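Driving the arms at Drumevholm: the questions I keep getting

I answer the messages from new people signing up to give demonstrations at Nitine, and after a while I noticed I was typing the same replies over and over. So I've put them in one spot. I was a new starter myself not that long ago, so if something sounds obvious, it's probably something I got wrong in my first week. I add to this page whenever a new question turns up, which is why it's in no sensible order.

What will I be doing, exactly?

Moving little things around a table, mostly! Put the cube in the bin. Open the drawer. Slide the door across. You do it through one of our arms, and Vevitora (that's the recording program, you'll get to know it very well) saves what the arm did and what the cameras saw while you did it. Later on those recordings go to the people who train the model, and the robot has a crack at the same job without you.

Do I need to know how to program?

No. I can't, or not enough to brag about. You need to be able to log in, read a task card and stay patient when you've bumped the same cube for the third time. If you can parallel park or ice a cake, you've got the right sort of hands already. Gamers pick it up fast and then go too fast, and I'll get to that.

By hand or remotely, what's the difference?

By hand means you're standing at the bench and you take hold of the arm and lead it through the job. It goes loose when you press the release, and you just push it where you want it. It's lovely for big slow moves like a door or a drawer, because you can feel when something's catching.

Remote means you're holding a Bashir, our hand controller, and the arm copies your wrist. You might be in the next room or you might be in your own kitchen. You don't get that feel in your fingers, so you end up leaning on the cameras a lot more. Most of our sessions are remote now. I like both, but if you ask me on a cold morning I'll say remote, in slippers.

Which one should I learn first?

By hand, if you can get to Drumevholm for it. A single afternoon with your hands on the arm teaches you where it can and can't reach, and where the elbow swings out when you're only thinking about the gripper. If you can't get here, that's fine, plenty of our drivers never have. Do the practice tasks twice.

What does the setup look like?

Cork on top, so things don't skate away when you nudge them. A wooden unit with a drawer and three push buttons on it, a white unit at the back with a sliding door, and a bin. The fixed view shows you the lot from the side. The wrist view shows you a small patch right under the fingers.
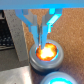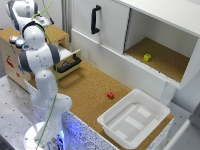 Thea Marchbank
Remote Driving Lead, Nitine

Which camera should I be watching?

Fixed view for getting there, wrist view for the last bit. That's my whole method. If you stare at the wrist view while you cross the table, you'll have no idea where the elbow is and you'll clip the white unit (ask me how I know). If you stick with the fixed view when you're trying to close on something small, you'll be out by a finger's width nearly every time and it'll drive you up the wall.

Swap your eyes over when the fingers are above the thing you're after. Then stop for a breath. Then go down.

Why are the fingers blue and see-through in the wrist view?

In the first picture they're drawn over the top of everything in pale blue, a bit blocky at the edges, and you can see the tips overlapping the orange glow in the round canister. New people worry that their screen has gone funny. It hasn't! Just get used to reading the tips. Ignore the wide blue part along the top, it's only the palm end of the gripper and you don't need it for aiming.

How do I judge depth when everything looks flat?

This is the hard one and I won't pretend there's a trick that fixes it. Things that help me: watch the shadow beside an object in the fixed view, come down in small steps with a pause between, and don't correct sideways and downwards in the same move. Round containers are worse than cubes. With a cube you've got corners to line up against, and with a rim you've got a curve that looks the same all the way round, so check the fixed view again before you dip in.

How slow is slow enough?

Slower than feels natural. If you're driving at the speed you'd use your own hand, that's too quick. I tell people to imagine the mug is full. A smooth slow run beats a quick jerky one every time, and the gamers among you will have to take my word for it until you've watched your own recordings back.

I dropped it. Do I have to bin the whole recording?

Please don't! If you drop the cube and can pick it up again, keep going and finish the task. Recordings with a clean recovery are useful to us, because the robot is going to drop things too and it needs to have seen what to do next. Mark it as "recovered" in Vevitora before you save.

Do throw it out if the object has gone off the table, if you had to ask someone to reach in, or if the arm stopped itself. A hand turning up in the middle of a recording makes a real mess for the people downstream.

How many times do I repeat the same task?

The card will say. A normal block is 30 good runs of one task, and then you swap. You'll be sick of the drawer by the end of it. Please vary your starts though, and I mean properly vary them: cube a bit left, cube near the edge, drawer half open, drawer shut. If all your runs begin from the same spot, the robot learns the spot and not much else.

We're after 1,000 runs for each of the bigger tasks, shared among everybody, so don't feel you've got to carry it on your own.

How long is a session?

Two hours at the most, and you have to take a break in the middle. I used to skip mine and my last few runs were rubbish. Your wrist gets tired before you notice it, and then the arm starts drifting because you are.

Is there an age limit?

You need to be 18 or over, remote or in person. Sorry to the keen teenagers who write in, I do read your messages.

What internet do I need?

A cable if you can manage it. Wi-Fi is all right until someone else in the house starts a movie. Vevitora runs a check when you log in and shows you green, yellow or red. Yellow is fine for doors and drawers. Don't do small objects on yellow, because the delay makes you overshoot, then you overcorrect, and then you're cross. On red it won't let you connect at all, and there's no point writing to me about it because I can't override it.

Can I break the robot?

You'd have to try hard. It stops itself when it meets more push than it expects, and then you'll see a message asking you to back off and reset. Do that gently, straight back the way you came. What you can break is the stuff on the table. The handles have been glued back on a few times (one of those was me, and I owned up).

If you're at the bench in person, it's a different story, so read the safety sheet first. Hair tied back, no lanyards, and you don't lean over the cork while somebody remote has control. Ever.

There are two arms. Do I drive both?

Not to begin with. You'll be given one and the other stays parked. Two-arm driving is a separate sign-off with a Bashir in each hand, and it's about as easy as patting your head and rubbing your tummy. Good fun once it clicks, though.

My arm has ended up in a weird twisted shape. What now?

Everyone does this. You've wound the wrist too far one way and it has run out of room. Open the gripper if you're holding something over the table and it's safe to let go, lift up clear of everything, and press home. Don't try to unwind it down low among the objects. Once it's home, start a new run and don't save the twisted one.

Should I move the way a robot would, or the way a person would?

Like a person who's being careful. Don't do stiff square moves because you think it's what the machine wants. But do be consistent about the small choices: if you always grab the bar handle from the same side, keep grabbing it from that side unless the card tells you to mix it up.

Can I watch my own recordings back?

Yes, and I wish more people would. In Vevitora go to My Runs and pick any of them. Play the two views side by side. You'll spot your own habits straight away. Mine was hovering over everything like I was scared of it.

Will I see the robot do the task on its own later?

If you'd like to. We put clips up in the drivers' area when a new round of training is finished, the good attempts and the hopeless ones. I got a bit teary the first time I saw it do the drawer. It had my hover.

I've got a question that isn't here.

Send it through the help button in Vevitora and put "FAQ" at the start so it comes to me. I look at them in the morning before the first session starts, and if two people ask the same thing it goes on this page.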